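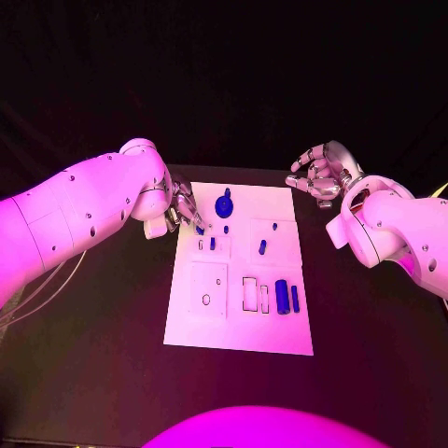
Ticket 920, Mivside peg and slot kit, opened Tuesday

Hiya, me again! The little blue pegs go in fine, but the blue block keeps jamming in its square white fixture (it tips over and wedges on a corner). I've tried turning it round, and wiping the slot out with a dry cloth – no joy so far.
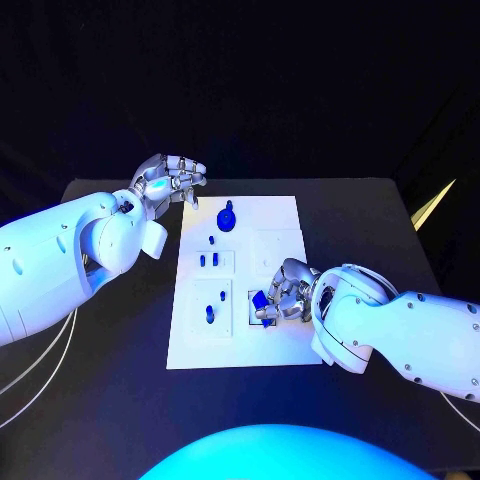 Can I sand the block down a touch?

Please leave the block alone and try fixture 6 from the spares bag first, it's cut a hair wider.

Lovely, will try that after lunch. Ivar Engström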